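Setting up a shared workroom: section 2, Floor and shelves 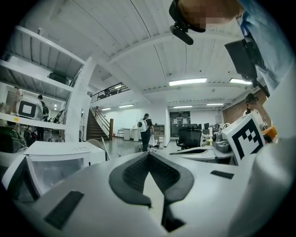 Should the shelving go in before the work tables?
Put the shelves in first. You'll want the whole floor to swing a cabinet about on, and a table in the way means lifting it twice (I've done it, my back remembers).

I've set up workrooms at Garell and at Sidarik now, and I still follow the order I scribbled down in June.

Before you start
Sweep the floor. On a glossy floor like the grey-green one, grit is what leaves the scratches, so do the corners as well. You'll need a spirit level, a soft broom, felt pads and 2 people for anything tall.

Placing the open shelving
1. Choose a length of wall with no sockets behind it. I like a spot beside a bit of wall that sticks out, as it keeps elbows off the end of the shelves.
2. Stick the felt pads on while the cabinet is still lying on its back.
3. Stand it up together, slowly, and walk it back to the wall one corner at a time.
4. Check the level on the top and on the middle shelf, then adjust the feet.
5. Fix the wall strap. Use plugs meant for brick if you're going into brick; the ones that come in the Drukutis pack are for plasterboard.

Caution: don't load anything until the strap is tight. Keep your fingers out from under the feet when the cabinet comes down!

Adding a drawer unit
6. Empty the drawers and take them out.
7. Slide the unit in low down, at whichever end people will reach from.
8. Put the drawers back, heaviest things in the bottom one.

Note: small white drawer units show every fingerprint. A damp cloth sorts it, and I gave up on the sprays ages ago.

Work tables
9. Bring the tables in last and leave room to walk behind anybody standing at one. Try it with a coat on.
10. Lock the castors, if yours have them, and give the table a good shove to test.

Note: for the lamps over the tables I use the 4000 K Alcaraz ones, a nice plain white that doesn't make everyone look poorly. Fitting them is in section 3.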